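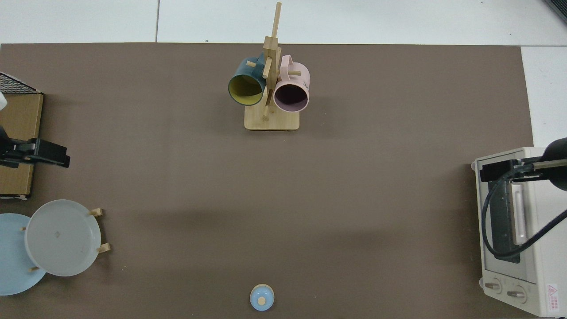
May
By the Kitchen Table columnist

I got to the bakery at 4 in the morning, which I had been told was late. The ovens had already been going for a couple of hours and the woman who runs the place looked at me over a tray of buns like I'd slept in till noon.

"You said you wanted to see the start," she said. "You missed the start."

So we had coffee and talked about the middle instead. She asked me to leave her name out of it (small town, and she reckons she gets stopped at the post office enough already), but anyone who buys bread in Lamero will know who I mean. Ikulus is the only bakery on the main street, and it has had the same green awning for as long as I've lived here.

She didn't grow up wanting to bake. She did nine years in payroll for a trucking company and only took up bread when her hours were cut. "I had my afternoons back and I was bored out of my mind," she told me. "I made a loaf you could have propped a door open with. My husband ate it, poor man. He had it with soup."

What changed things was a bag of rye flour from the Jurčo mill, out past the river. She bought it by accident, thinking it was plain wholemeal, and was too stubborn to take it back. The starter she made from that bag is the one she still uses. It lives in a white bucket under the bench and she talks about it the way other people talk about an elderly cat.

"It sulks in winter," she said. "You can't rush it. I've tried putting it next to the oven and I've tried putting it next to the hot water tank, and both times it went sour on me and I had to throw out a whole day's dough."

I asked what a whole day's dough amounts to, and she went and got the order book, bless her. The page she opened it to said 121 loaves, and that was before the rolls and the school order. Her record is 457 in one day, for the harvest fair a few years back, when she had her sister and both nieces in and they all stopped speaking to each other by lunchtime.

"We're fine now," she said. "But we don't do the fair anymore."

I wanted to know about prices, because everyone in town wants to know about prices. I braced myself a bit before asking! She wasn't offended at all. She put the rye up to nine dollars last winter and lay awake over it for a week. Flour had gone up, butter had gone up twice, and the power bill was the one that really made her sit down.

"I had one fellow tell me it was robbery," she said. "He still comes in. He buys the rye and tells me it's robbery and then asks if there's any fruit loaf."

By now it was getting light and she had started shaping the second batch while she talked, which I found very hard to take notes around, as I kept watching her hands. She folds the dough over and turns it and tucks it under and it's done, and there's another one. I had a go. Mine was put at the back of the tray.

We got onto the big question, which is whether she'll keep going. Grultus, the supermarket chain, opened out by the highway last spring with its own in-store bread, and I'd heard people say that would be the end of her. She shrugged. She lost some of the sliced white trade in the first month and most of it hasn't come back. The sourdough didn't budge.

"People buy their sandwich bread there, and I don't blame them, I would too with three kids," she said. "Then on the weekend they come in here. I'd like them to come in more often. I'd also like a new knee."

The knee is the real worry, I think. She's on it from two in the morning until early afternoon, on a concrete floor, and the rubber mats only do so much. She has been teaching one of the nieces, the one who forgave her first, and there's some talk of handing over the early shift. When I asked how that was going she took a while to answer.

"She's better at the pastry than me," she said. "Her rye's too wet. She knows it's too wet. We're working on it."

The first customer knocked on the glass well before opening time and was let in anyway. He wanted two rye and a coffee bun, and he didn't say a word about robbery, so it must have been somebody else. I went home with my own lopsided loaf in a paper bag, still warm, and ate half of it standing at the sink.

Comments (4)

ryebread_fan: The fruit loaf is the best thing in that shop and it's always gone by nine. Please ask her to make more!

Old Mill Road: I remember the harvest fair year. The lineup went right past the library.

bunlover: Does she sell the starter? My mum used to get some from the bakery before this one and we let it die, to our shame.

Kneesy: Tell her to get the knee looked at sooner than later. I put mine off for years and wish I hadn't.

Contact us | Copyright Kitchen Table, all rights reserved | Back to top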